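Sorting and fitting rubber rings – quick version

Done this loads of times now so writing it down before I forget. Works for any small black rings you've got rattling round in a tin. You want a clear white table, good light overhead, a soft cloth and 10 minutes.

Clear everything off the bit you're working on. Rings roll. Lay them flat, big ones to the left, small O-rings over by the thin rod. Don't stack them, you'll pick up two at once and not notice.

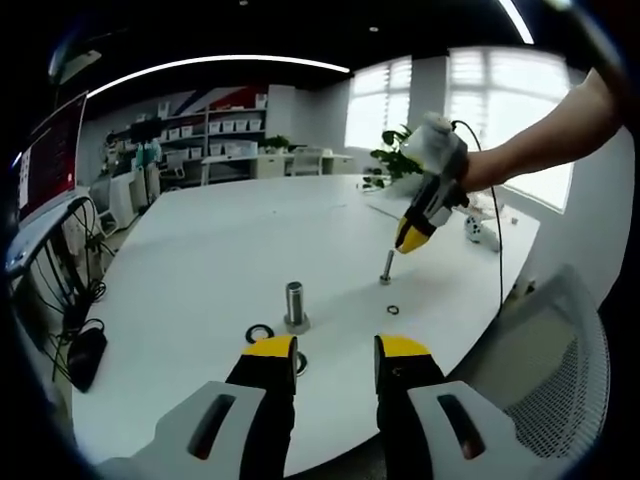
Photo: Nandini Chowdary / Inard workshop notes

Short metal cylinder on its round base goes in the middle, where you can reach it from both sides. Wipe it first. Then take a ring and check the inside edge with a fingernail – any nick, bin it.

Fitting. Hold the ring level over the cylinder, lower it, press both sides down together. If it tips, lift off and start agian. Don't force it, it'll only twist.

Small O-ring on the rod is fiddlier. Come straight down from above and let go late. Keep your sleeve out of the way, and any cables.

Dry only. Venkatesh swears by a dab of grease but it gets all over the table and then eveything slides.

Leftovers back in the tin, lid on. Sizes on the lid in marker pen.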